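Visit Report: Tusadmont Dental Laboratory and Training Clinic

Apr 30, 2021

A delegation from the Waltum Oral Health Program visited the Tusadmont Dental Laboratory and Training Clinic at the invitation of its director, Štěpánka Trnka. The visit had been planned for March and was moved to allow the new ceramics room to open. The delegation included 16 members, most of them practicing dentists and hygienists from the Mackay district, together with students in their final year of dental technology.

The morning began in the reception hall, where Dr. Trnka described the history of the laboratory. It was established 25 years ago as a small workshop making full and partial dentures for two local practices. It now produces up to 500 crowns, bridges and dentures each month and trains technicians for clinics throughout the region. Visitors were given protective coats and divided into 4 groups before entering the work areas.

The first stop was the model room. Impressions arrive there by courier, are disinfected at a separate counter and are logged before any plaster is poured. Staff explained that a growing share of cases now comes in as digital scans. The laboratory keeps both methods in use, as many of the practices it serves have not yet purchased a scanner. Members of the delegation asked about remakes. The senior technician replied that most are caused by unclear margins in the original impression, and she showed two rejected models to illustrate the point.

In the milling room, the groups observed the Nenano system, which the laboratory uses to plan and cut crowns from solid blocks. A technician prepared a lower molar on the screen, adjusted the contact points and sent the design to the mill. The finished piece was then passed to the ceramics room for staining and glazing. Shade matching is carried out near the north windows, and patients with front teeth under treatment are invited to attend in person. Several visitors remarked that this service is not available in their own district and asked how appointments are arranged with the referring dentist.
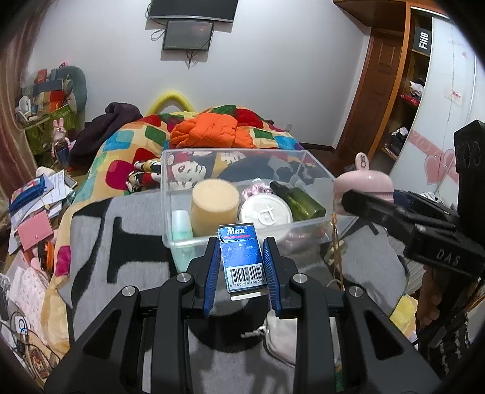 Small carton and clear plastic bin with containers.

After lunch, the delegation moved to the training clinic on the upper floor. The clinic offers examinations, cleanings, fillings and denture fittings at reduced fees, all performed by students under the supervision of licensed dentists. Appointments are longer than those in private practice, and patients are told this when they register. The clinic coordinator presented the recall system, under which each patient receives a reminder by mail and a telephone call before the next cleaning is due. Missed appointments have fallen since the telephone call was added.

A discussion on denture care followed. The hygienists from Mackay described their work in residential homes, where dentures are often misplaced or returned to the wrong resident. Dr. Trnka confirmed that the laboratory can place a name strip inside the base of a new denture at no extra charge, and that existing dentures can be marked in the same way during a routine reline. The delegation asked for written instructions on this procedure, and the laboratory agreed to supply them.

The visit closed with a meeting on student exchanges. It was agreed in principle that Waltum would send trainees to Tusadmont for short placements in the ceramics room, subject to approval of insurance and housing. A return visit to the Mackay clinics will be arranged at a later date. The Waltum Oral Health Program thanks Dr. Trnka and her staff for their time. Members who wish to receive the denture marking instructions should contact the program office.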